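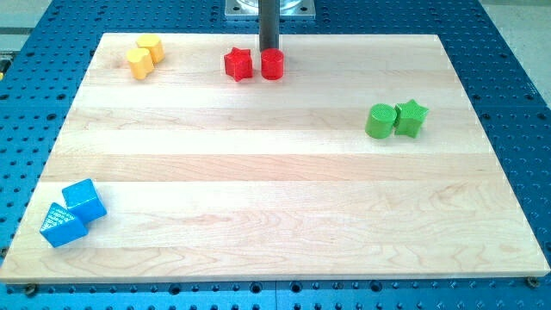

Abb. 1: Arbeitsfläche des Versuchsstands mit acht farbigen Klötzen in vier gleichfarbigen Paaren; oben der Stab des Roboterarms.

Projektbericht zum Studienprojekt "Sprachgeführtes Schieben"
Räumliches Gruppieren von Objekten nach kurzen Anweisungen

Vorgelegt von: Noemi Haddad, Deming Pan, Gianni De Luca
Betreuung: Dirk Rathjen, Yanling Cao
Abgabe: 14. November

Kurzfassung

Der vorliegende Bericht dokumentiert ein Studienprojekt zur Steuerung eines Roboterarms durch kurze Anweisungen in natürlicher Sprache. Der Arm verfügt über keinen Greifer und bewegt die Objekte ausschließlich durch Schieben. Untersucht wurde, ob ein durch Nachahmung trainiertes Steuerungsmodell Klötze zuverlässiger nach Farbe gruppiert, wenn eine längere Aufgabe in Teilanweisungen zerlegt wird. Grundlage des Trainings waren 300 ferngesteuerte Demonstrationen. In der Auswertung zeigte die zerlegte Anweisung gegenüber der Gesamtanweisung einen deutlichen Vorteil bei der Vollständigkeit der Anordnung, jedoch keinen Vorteil bei der benötigten Zeit.

1 Einleitung und Aufgabenstellung

Viele Handhabungsaufgaben setzen kein Greifen voraus. Das Schieben auf einer ebenen Fläche kommt mit einem einfachen Werkzeug aus, stellt aber eigene Anforderungen an die Regelung: Die Bewegung eines geschobenen Körpers hängt von der Kontaktstelle, der Reibung und der Form seiner Grundfläche ab. Kleine Abweichungen in der Anfahrt führen zu Drehungen, die im weiteren Verlauf ausgeglichen werden müssen.

Das Projekt schließt an die im März abgeschlossene Vorarbeit Wiranden an, in der ein einzelner Klotz an eine vorgegebene Position geschoben wurde. Die Aufgabenstellung wurde nun auf acht Klötze erweitert. Gefordert war ein Endzustand, in dem Klötze gleicher Farbe beieinanderliegen und die Farbgruppen klar voneinander getrennt sind. Ein solcher Zustand ist in Abb. 1 wiedergegeben.

Im Einzelnen waren folgende Fragen zu bearbeiten:

a) Wie verhält sich das Modell, wenn die gesamte Aufgabe in einem einzigen Satz gestellt wird?
b) Verbessert sich das Ergebnis, wenn eine Person die Aufgabe schrittweise in Teilanweisungen vorgibt?
c) Welchen Einfluss hat die Form der Klötze auf die Genauigkeit?

2 Versuchsaufbau

Als Arbeitsfläche dient ein Brett aus hellem Ahornholz, das auf einem blauen Lochrastertisch liegt. Das Werkzeug des Arms ist ein senkrechter, zylindrischer Stab. Seine Höhe über dem Brett wird während eines Versuchs konstant gehalten, sodass dem Modell nur die Bewegung in der Ebene verbleibt. Die Kamera blickt schräg von vorn auf die Fläche. Auf eine zusätzliche Ansicht von oben wurde bewusst verzichtet, um den Aufbau mit der Vorarbeit vergleichbar zu halten.

Der Objektsatz besteht aus zwei Klötzen je Farbe. Die Formen innerhalb eines Paares unterscheiden sich: Bei Rot und Grün handelt es sich jeweils um einen Stern und einen Zylinder, bei Blau um einen Würfel und ein Dreiecksprisma, bei Gelb um einen vieleckig gerundeten und einen herzförmigen Klotz. Farbe und Form können daher in einer Anweisung getrennt oder gemeinsam genannt werden. Die Angabe "der Stern" ist für sich genommen mehrdeutig, die Angabe "der grüne Stern" dagegen nicht.

Aufzeichnung und Wiedergabe der Versuche erfolgten mit der am Lehrstuhl entwickelten Software Fotik. Die Zuordnung der Anweisungen zu den Bewegungsabschnitten wurde mit dem Beschriftungswerkzeug Brendska vorgenommen.

3 Methode

3.1 Erhebung der Demonstrationen

Die Demonstrationen wurden von den drei Projektmitgliedern durch Fernsteuerung erzeugt. Die bedienende Person erhielt keine feste Zielvorgabe, sondern verschob die Klötze über längere Zeit frei auf dem Brett. Die Beschriftung erfolgte nachträglich: Ein anderes Projektmitglied sah den aufgezeichneten Abschnitt an, bestimmte dessen Anfang und Ende und formulierte die Anweisung, die zu dem gezeigten Verhalten gepasst hätte. Beispiele sind "schiebe den roten Zylinder rechts neben den roten Stern" oder "bewege den blauen Würfel nach vorne links".

Von den 300 Demonstrationen wurden 250 für das Training verwendet. Die übrigen dienten der Validierung und wurden während der Modellanpassung nicht eingesehen.

3.2 Modell und Training

Das Modell erhält das aktuelle Kamerabild sowie die Anweisung und gibt eine Verschiebung des Stabes in der Ebene aus. Bild und Text werden zunächst getrennt kodiert und anschließend zusammengeführt. Trainiert wurde durch direkte Nachahmung der Demonstrationen. Eine Belohnungsfunktion kam nicht zum Einsatz. Die Stabposition wird dem Modell nicht gesondert mitgeteilt und muss aus dem Bild erschlossen werden.

3.3 Versuchsbedingungen

Verglichen wurden zwei Bedingungen. In der Bedingung "Gesamtanweisung" lautete die Vorgabe über den gesamten Versuch hinweg: "Gruppiere die Klötze nach Farbe." In der Bedingung "Teilanweisungen" gab eine Person jeweils die nächste Einzelhandlung vor und durfte eine laufende Anweisung jederzeit ersetzen. Die Ausgangslagen wurden vorab festgelegt und in beiden Bedingungen gleichermaßen verwendet. Ein Versuch galt als erfolgreich, wenn alle 4 Paare zusammenlagen und zwischen den Gruppen freie Fläche verblieb. Eine bestimmte Lage der Gruppen auf dem Brett wurde nicht verlangt.

4 Ergebnisse

Unter der Gesamtanweisung brachte das Modell in der Regel einzelne Paare zusammen, erreichte den vollständigen Endzustand jedoch nur selten. Typisch war, dass ein bereits gebildetes Paar beim Transport eines weiteren Klotzes wieder auseinandergeschoben wurde. In mehreren Versuchen pendelte der Stab zwischen zwei Klötzen, ohne dass eine der beiden Handlungen zu Ende geführt wurde.

Mit Teilanweisungen wurde der Endzustand in der Mehrzahl der Versuche erreicht. Der Vorteil beruhte zum einen auf der klaren Reihenfolge, zum anderen auf der Möglichkeit zur Korrektur. Besonders wirksam waren kurze Richtungsangaben wie "etwas weiter nach links", wenn ein Klotz knapp neben seinem Partner zum Stillstand gekommen war. Die Gesamtdauer verringerte sich nicht, weil die anweisende Person das Ergebnis jeder Teilhandlung abwartete.

Hinsichtlich der Form ergaben sich deutliche Unterschiede. Der Würfel ließ sich über eine Seitenfläche stabil führen. Die Zylinder glitten bei nicht mittigem Kontakt seitlich am Stab vorbei und erforderten häufiges Neuansetzen. Die Sterne drehten sich beim Anschieben an einer Spitze, blieben jedoch gut führbar, sobald der Stab zwischen zwei Spitzen anlag. Beim Dreiecksprisma hing das Verhalten stark von der Ausrichtung zur Schubrichtung ab.

Verwechslungen der Farbe traten kaum auf. Häufiger waren Fehler, bei denen die richtige Farbe, aber der falsche Klotz des Paares angefahren wurde. Betroffen war vor allem das gelbe Paar. Die Anweisungstexte verwendeten für den vieleckigen Klotz wechselnde Bezeichnungen, was die Zuordnung vermutlich erschwerte.

5 Diskussion

Die Ergebnisse legen nahe, dass die Schwierigkeit der Aufgabe weniger in der einzelnen Schiebebewegung als in der Abfolge der Handlungen liegt. Das Modell verfügt über kein Gedächtnis und entscheidet in jedem Zeitschritt allein anhand des aktuellen Bildes. Eine übergeordnete Planung wird in der zweiten Bedingung durch den Menschen geleistet. Inwieweit diese Rolle automatisiert werden kann, war nicht Gegenstand des Projekts.

Einschränkend ist festzuhalten, dass die anweisenden Personen auch an der Erhebung der Demonstrationen beteiligt waren. Sie kannten die im Training üblichen Formulierungen und wählten ihre Anweisungen möglicherweise entsprechend. Ein Versuch mit projektfremden Personen steht aus. Darüber hinaus wurde nur ein Objektsatz verwendet, sodass über die Übertragbarkeit auf andere Formen und Farben keine Aussage getroffen werden kann.

6 Ausblick

Für das Folgeprojekt Fung ist vorgesehen, die Bezeichnungen in den Anweisungstexten zu vereinheitlichen und die Demonstrationen um Abschnitte zu ergänzen, in denen ein auseinandergeschobenes Paar wiederhergestellt wird. Ferner soll geprüft werden, ob eine kurze Bildhistorie als zusätzliche Eingabe das beobachtete Pendeln vermindert. Die Aufzeichnungen und die Liste der Ausgangslagen wurden der Betreuung übergeben und können dort für Anschlussarbeiten angefordert werden.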